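Zetudis opens its doors and lets the robot pack the grapes

Urnia, August – I've written plenty of these releases from behind a desk, so it was a real treat to spend a whole open day on the floor at Zetudis and come home with sore feet and something to tell you!

We had 517 people through the gate between ten in the morning and half past four. I know the number because we ran out of the visitor stickers and had to start writing names on parcel tape. Growers came, a couple of shop buyers, two classes from the primary school down the hill, and a good many neighbours who have driven past our building for years and wondered what goes on in it (fair enough, the sign is tiny).

What goes on in it, mostly, is hands. Zetudis builds robotic hands and the software that moves them, and for the past 18 months most of our effort has gone into fruit that bruises if you so much as look at it. The new hand is called Grovarano and this was its first outing in front of the public. Jaruwan Sriwong, who leads the team behind it, wanted the demonstration run at normal working speed with no barriers of smoked glass and no music, and that's how we did it.

The job was grapes. Adjei, the packing co-operative on the other side of the valley, has been working with us on it from the start, and they sent over fruit on the morning of the open day along with the crates they use themselves. Grapes are a horrible thing to ask a machine to handle. A bunch has no proper shape, it sags when you lift it, and the bloom on the skin rubs off if the grip slides. Pick it up too gently and you leave half of it behind.

"People expect us to talk about strength," Jaruwan told the first group. "Most of our week goes on letting go. Closing the hand on a bunch is the easy half, and opening it again without dragging three berries off the stalk took us all winter."

I liked that, and so did the growers, who then asked her questions for forty minutes and made us late for the second group.

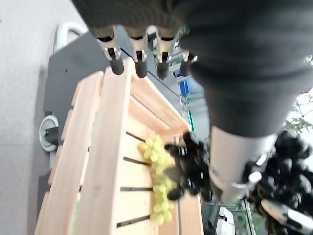 Page last updated: August, 4.20 pm

Green and black grapes went side by side in the same slatted crate, partly to see how the hand managed when one bunch was already pressed up against another. The fingertips are black rubber and they're the bit everyone wanted to touch. We had a spare set on the side table for that, and by lunch they were covered in jam from the school party's sandwiches. They wash, luckily.

Wumpini Korletey from Adjei came along with four of the packing team and was much harder on us than the visitors were. "I've got people who can fill a crate with their eyes shut, and this is slower than all of them," he said. "But I can't find enough of them in September, and I'd sooner have a slow hand on the late shift than an empty place at the bench. Bring it over and we'll see what it does with our dust."

So that's the next step, and the actual news in this news release! Grovarano will go to the Adjei packing house for a trial through the coming harvest, working on table grapes only. Adjei's staff will set the targets and keep the tally, and we've agreed to publish the results whether they flatter us or not. In our own tests this year the hand has moved 1,891 bunches, and we've put the full record of those, dropped ones included, on a sheet you can have for the asking.

A few things I've been asked since. Yes, the grapes were eaten. No, you can't buy one yet (the hand, I mean). There'll be a second open day after the harvest, with room for nearly 200 at a time now that we've cleared out the old paint store, and we'll have a proper queue for the tea. School groups should book early as the morning slots went fast this time, and please tell us about wheelchairs and pushchairs so that we can open the wide door on the yard side.

Growers who'd like to bring their own fruit next time are very welcome to. Jaruwan has asked for plums and I have asked for anything that doesn't stain.

For the test record, interviews or a place on the next open day, write to the press desk at Zetudis, Urnia. The desk is staffed from nine until five.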